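4.2 Open-day demonstration

The second part of the study took place during the Drosstead open day on 1/28/26. Visitors came through in small groups and were shown the two hand-held grippers before being invited to try them. Seema Garg gave each group the same short talk and then handed over the tools. No training was given beyond this, as we wanted to see how people with no background in robotics would cope with ordinary household things.

Each visitor was asked to pick up any item from the table, hold it clear of the cloth and put it down somewhere else. We logged 552 attempts. Of these, 500 were completed without help from staff. The remainder were mostly drops, along with a few cases where the visitor gave up and chose another item. We did not set a time limit, although most people moved on once the next group was waiting.

Flat and narrow items drew the most comment. A comb can be gripped by its edge or across its width, and visitors differed in which they tried first (Figure 3). Several asked whether they should use one gripper or both. We left this to them. Those who used both tended to keep one item held up while reaching for a second, which we had not planned for when writing the task sheet at Moynihan.

The open-day data are noisier than those from the Skostberg sessions (Section 4.1), where the same people returned several times. They are reported separately for that reason and are not included in the totals in Table 2.

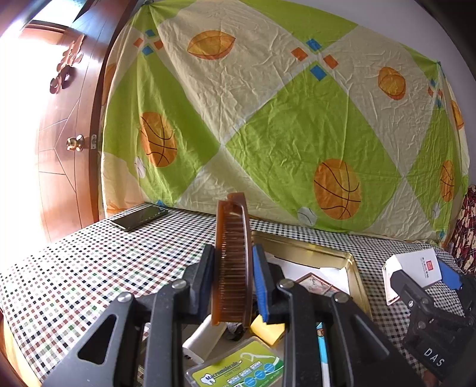
Figure 3. Two grippers in use at the table, one holding a comb on its edge and the other a white box.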